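October 14, 2020

ok quick one tonight, I have to be up early.

Finally finished Keltska. Twenty-three hours on the clock which is way more than I meant to give it, I bought it in May thinking it'd be a weekend thing and then dropped it at the lighthouse part like everybody on the forum said I would. Picked it back up 2 weeks ago. No regrets. Well, one, we'll get to Addo.

Stuff I liked: the fishing. The rain. How the ferry guy changes what he says depending on what's in your bag, I only caught that on like the fifth crossing. The music in Petidell (the hill town, where you get the second lantern) is still stuck in my head.

Stuff I didn't: the map. Why does it reset the zoom every single time. Also Addo, the innkeeper, who gives you a quest with three steps and only writes down two of them. I ran around that orchard for nearly an hour looking for a key that was in his own kitchen. Seija Peltonen left a comment on my last post saying to check the kitchen and I didn't read it untill after. Sorry Seija. You were right.

Not going to spoil the ending but I picked the boat. Might reload and do the other one, my save is right before the bridge so it's not a big deal.

If your starting out: sell the blue shells, keep the gray ones. Don't upgrade the oar past level 3, total waste, you get a better one for free in Jonberg. Talk to the kid on the dock at night, not daytime. And turn off the auto-run, it walks you off the pier. 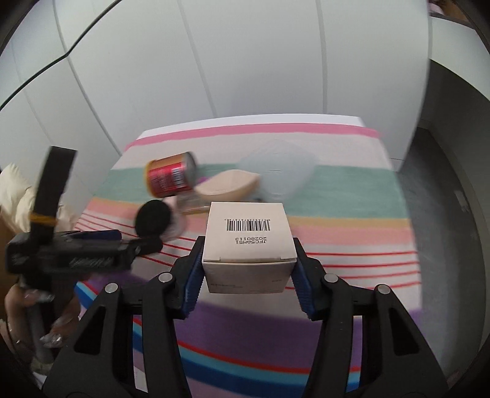

Small white box, barcode side up.

Next up, no idea. Something short. I've got a couple puzzle games sitting there from the last sale and I still owe you guys the farming one. Comments are open, tell me what you picked at the bridge but put SPOILER first please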